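Self-catering place near Trorurum - deposit, heating extra, is this normal?
3 min read
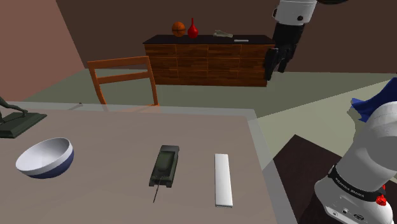 ok so quick one, need to decide by Monday. We're two couples plus a 6 year old, looking at a rental house just outside Trorurum for a week in July. Booked nothing yet. The listing is through Duman and it says sleeps 6, two bedrooms up, one down with twin beds, shower room on the ground floor. Fine so far.

Then in the small print: 600 deposit, payable on arrival, "by card or cash". Linen not included. End of stay cleaning 235 unless you do it yourselves "to the owner's satisfaction". And power is metered past a daily allowance. None of this was on the first page!! The headline price looked great, now not so much.

What I want to know -
is 600 normal for a house that size
can I ask to pay the deposit by card before we travel, don't want to carry that much
has anyone done the cleaning themselves and got the deposit back without a fight
is the metered power a big deal in summer, no heating obviously but there's an electric oven and the washer

Also the stairs. Listing says "steep original stairs, gate on request". Request from who?? I've messaged once, no reply yet. Thanks in advance, sorry for the rambling.

posted by lowtide_packer

---

tworoomsandaporch

We rent places like this every summer so here's my take, bit by bit.

Deposit. 600 is on the high side but I've seen it, mostly on houses that just got redone. What matters is if it's a hold on the card or a real charge. A hold drops off by itself. A charge has to be sent back and that can drag on for weeks. Ask them in writing, one line, "is this a hold or a charge, and when is it released". If they won't answer that I'd walk.

Cleaning. Done it ourselves three times, got the full deposit back every time. But you have to know what they expect. Ask for the checklist BEFORE you go. Usually it's floors, bathroom, oven, fridge emptied, trash out, beds stripped. The oven is the one that gets people. If you're not going to roast anything don't even turn it on. Take pictures of every room when you arrive and again when you leave, including inside cupboards, under the sink and the shower door. Takes ten minutes. We had one owner try to bill us for a cracked tile in the shower room, I sent the arrival photo and that was that.

With five of you and a kid I'd still think about paying someone, last morning is chaos. But 235 for a three bedroom is steep so maybe ask if they'd do a half clean for less. Worked for us once in Flanley. Didn't work the year after, same owner lol.

Power. Find out the allowance and the price per unit. In summer you'll mostly be cooking and washing. Read the meter with the owner or whoever hands over the keys, and write it down with the time next to it. Read it again when you go. If there's a water heater with a switch, ask if it's on a night rate.

Linen - bring your own if you're driving. Check bed sizes first, we took doubles for a queen bed and spent the week with the corners popping off.

Stair gate: ask for it in the same message as the deposit question. And ask if it's for the top or the bottom, some only have the one.

---

skata_regular

yes normal. stayed near Skatalport last year, deposit was 256 but smaller house. got it back in a week no issues

---

MrsQuillback

I'd disagree a little with the first reply on the deposit, I wouldn't walk just becuase they're slow to answer. Small owners are often out doing changeovers and don't look at messages until night. Call if there's a phone number. We got everything sorted in one call, incl. a cot and a late check-in at 9 pm.

What I WOULD check is the cancellation terms. Ours let us cancel free up to 24 days before and after that you lost the lot. Much bigger money than the cleaning. Also does the deposit cover the extras (power, firewood, linen) or do they bill those on top? Ours took the power out of it and sent back the rest - perfectly fair, just nobody had mentioned it, so we thought we'd been shorted.

Bit of a side point, but "sleeps 6" with one shower room gets old fast. Is there a second toilet upstairs? With those stairs and a six year old in the middle of the night I'd want one. If not take a night light for the landing.

Parking too. Village houses often don't have any and you end up hauling bags uphill from the church.

---

Contact us | Copyright, all posts belong to their posters | Back to top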